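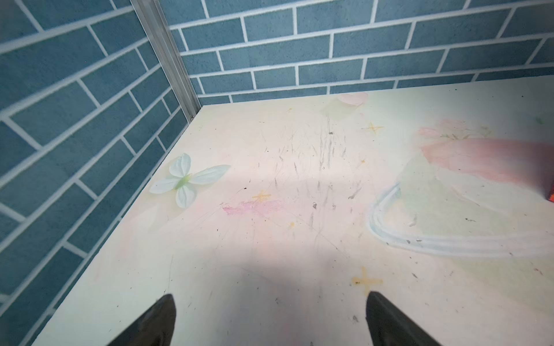
Floral tabletop with pencil marks.

CALL FOR PARTICIPANTS - online sleep program, spring round

Bimcombe Sleep Study. Still need people! Sign-up closes end of April, or earlier if we fill up.

We're testing a web-based program for adults who have trouble falling asleep or staying asleep. Runs in your browser, phone or laptop, nothing to install. Program is called Trurnix. Short lessons, a sleep diary, a few exercises to try at home. You work through it on your own, with a weekly message from a coach.

Who we want
18 or older. Bad sleep at least three nights a week, going on three months or longer. Reads English comfortably. Has internet at home and an email you really check.

Sorry, not this time if you work night shifts, are pregnant, have untreated sleep apnea, or are already in therapy for insomnia. Sleep medication is OK if the dose hasn't changed lately. Not sure? Write and ask.

What you do
Online questions first, then a phone call, up to 40 minutes. After that you're put in one of 2 groups by chance. One starts right away, the other waits nine weeks and then gets the same program. Diary every morning, takes a couple minutes. Same questions again at the end and one more time 90 days later.

More than 1000 people have filled in the first form but a lot of them drop off before the phone call. Please pick up when we ring!! Number may show as unknown.

Pay
No charge to take part. Gift card after the last set of questions, emailed to you. Coaches and callers are not emergency staff. If you are in crisis call your local emergency line, dont wait for us.

Privacy
Answers are stored under a code, name kept separately. You can quit any time, no reason needed, just send a line.

How to join
Fill in the form on the Bimcombe page, or email the study desk with "sleep" in the subject and a phone number. Tell us the best time to call, evenings fine until 8 pm. Former Plincombe pilot participants can't join agian, sorry.

Contact: Neelam Solanki, study coordinator, Shevchuk Building, second floor. Replies usually in two or three working days.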